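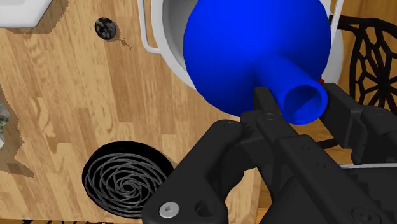 Simulação, câmara do punho: garra fechada no tubo do funil azul, por cima da panela branca.

Skudwood: episódios com falha de preensão e de largada em mesa simulada

Ficha do conjunto de dados
Versão: 2
Data: 28/11/2019
Responsáveis: Annelies Mösli (simulação), Fabian Wyss (anotação)

Resumo

Este diretório contém 300 episódios simulados em que um braço com garra de dois dedos tenta retirar um objeto de cima ou de dentro de uma panela e pousá-lo na mesa. Todos os episódios terminaram em falha segundo o verificador automático. Os episódios com sucesso estão no repositório Harnden e não são repetidos aqui.

O conjunto foi separado depois de o controlador Buvix ter dado como concluídas várias tarefas em que o funil nunca chegou à mesa. Na origem do erro estava o teste de fim de tarefa, que lia apenas a abertura da garra e a altura do punho. Com a garra presa no tubo do funil e o corpo encostado à panela, as duas leituras ficavam dentro dos limites e o episódio era fechado como sucesso.

O que falhou

Código F1, preensão no tubo. Os dedos fecham no tubo em vez de fecharem na borda do corpo. O objeto roda durante a subida e toca na panela.

Código F2, arrasto da panela. O objeto sobe pouco e leva a panela consigo, em geral por contacto com uma das asas. É o caso que mais preocupa para uso fora da simulação, visto que a panela pode sair da mesa.

Código F3, largada antecipada. A garra abre antes de o objeto estar fora da panela.

Código F4, força acima do limite. O contacto entre dedo e objeto ultrapassa o limite configurado e o controlador não para. Na versão 1 o limite estava a ser lido na unidade errada. Foi corrigido em novembro, mas os episódios antigos foram mantidos com o campo limite_antigo a verdadeiro.

Um episódio pode ter mais do que um código. O primeiro da lista é o que ocorreu primeiro no tempo.

Conteúdo de cada episódio

punho/ imagens da câmara do punho
estado.csv posições das juntas, abertura da garra, força por dedo
objetos.csv posição e orientação de cada objeto da mesa
falha.json códigos, instante da falha, observações do anotador

Os tempos estão em segundos desde o início do episódio. As posições estão em metros, no referencial da base do braço. A força está em newtons em todos os ficheiros, incluindo os da versão 1, que foram convertidos.

Anotação

Os códigos foram atribuídos à mão por Fabian Wyss a partir das imagens e do registo de forças. Annelies Mösli reviu os casos F2 e F4. Houve desacordo em 21 episódios, quase todos entre F1 e F2. Nesses, o campo revisto está a verdadeiro e as duas anotações foram guardadas.

O instante da falha é o primeiro contacto indesejado. Em F3 é o instante em que a abertura da garra começa a aumentar.

Limitações conhecidas

A câmara do punho perde parte da cena quando o objeto está perto. Com o funil na garra, a panela fica em grande parte tapada e a distância à borda não se consegue avaliar só pela imagem. Usar objetos.csv para isso.

O atrito entre os dedos e o funil é constante e foi escolhido por tentativa. Não há medições num funil real. As taxas de escorregamento não devem ser citadas como se fossem de um robô físico.

As sombras mudam com a textura da mesa em alguns lotes. Não encontrámos relação com as falhas, mas também não a testámos de forma sistemática.

Não há líquidos nem objetos deformáveis.

Uso previsto

Treino e teste de detetores de falha, e regressão do teste de fim de tarefa. O conjunto não serve para validar funções de segurança. Quem usar o Buvix num braço físico deve manter ativo o limite de força do próprio braço e não depender do valor que vem do controlador.

Alterações

2: conversão das forças, novo campo limite_antigo, código F4 separado de F1. Retirados os episódios em que a simulação parou por erro numérico.
1: primeira recolha, com o teste de fim de tarefa antigo.

Por fazer

Repetir os casos F2 com a panela mais pesada do lote Paulauskas. Acrescentar ao verificador a distância entre o objeto e o fundo da panela.

Erros nos ficheiros ou na anotação: abrir um registo no repositório com o número do episódio e o código em causa.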